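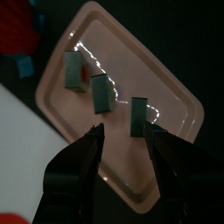 Looking after the Turkeo gripper: my term with the bench cell

What I was meant to do

My project was the small bench cell on the first floor of the Milošević Building at Lemton. It's one Overo arm, one Turkeo two-finger gripper and a black table full of toys, and by the time I got it the thing had been through a couple of years of students and was dropping stuff all over the place. My job was to get it set up properly, keep it running until the end of term and write down how, so whoever has it next doesn't have to start from nothing. I said yes mainly because I wanted to play with the arm. I ended up spending far more time with a set of hex keys than I did driving it!

Where it started

The log that came with the cell had 3,556 grips in it when I took over, and the last maintenance entry was at almost 2,000. So the fingers had gone a good long while with no one touching a bolt. I did a day of grips before changing anything, so I'd have something to compare with, and most of the failures were the same: the object went in between the fingers, the fingers shut, and the object swung round and fell out sideways.

I blamed the software first (of course I did) and lost a whole Tuesday to it. Then I closed the fingers on a strip of card and held a torch behind them, and there was light all down one side. The left finger had crept round on its mount. Both of its bolts turned with hardly any effort.

Taking the fingers off

My first go at this was a mess, so here's the order I settled on.

Park the arm low over the table and put a towel underneath. Bolts that go on the floor in that room are gone for good.

Open the gripper fully before cutting the power. I did it the other way round once and had to wait for the whole thing to boot again just to get at the screws.

Mark which finger is left. They look the same and they aren't.

Wipe the mounting faces with a dry cloth. Mine had a grey paste on them that I think was old thread lock plus dust.

Put the bolts back loosely, close the fingers on the card, then nip them up a bit at a time, swapping sides.

I do the torch test again after that, and then once more when the arm has been moving for 20 minutes. The second one caught a slipped bolt twice, so please don't skip it.

Lining it all up again

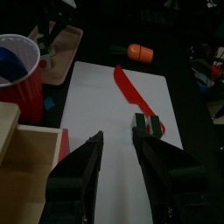
Once the fingers are square you still have to tell the arm where their tips are, and I put this off for ages because the menu for it is horrible. You touch the tips to a known point from several directions and the controller works out the offset. My offset was four millimetres out along the closing direction, which doesn't sound like much until you try flat things. The red toy knife on the white cutting board was my worst one by miles. It lies so low that there's very little to get hold of, and with the handle end that close to the right finger, a small error means you come down on top of the plastic. I went through the touch routine three times before I was happy to go anywhere near it at full speed.

I also used small blocks stood on end in a tray, and I'd recommend them to anyone. If one finger arrives before the other, the block gets shoved or goes over, and you know straight away which side to look at. The glossy pink tray did throw a nasty streak of reflection back at the wrist camera, so I turned the desk lamp to the wall when I was judging things from the video.

Cables

The wrist camera cable used to pull tight when the last joint turned past a certain point. I gave it a longer loop and two Velcro ties. It snags less. I'm still not thrilled with it, and a proper clip would be better, but the 3D printer was booked up until after my deadline.

What I'd pass on

Check the finger bolts every 1,000 grips, and write it in the log even if they're fine. The spare bolts are in the drawer under the controller, in the mint tin. I never got round to the squeak in the base joint, which comes and goes, so that one's yours.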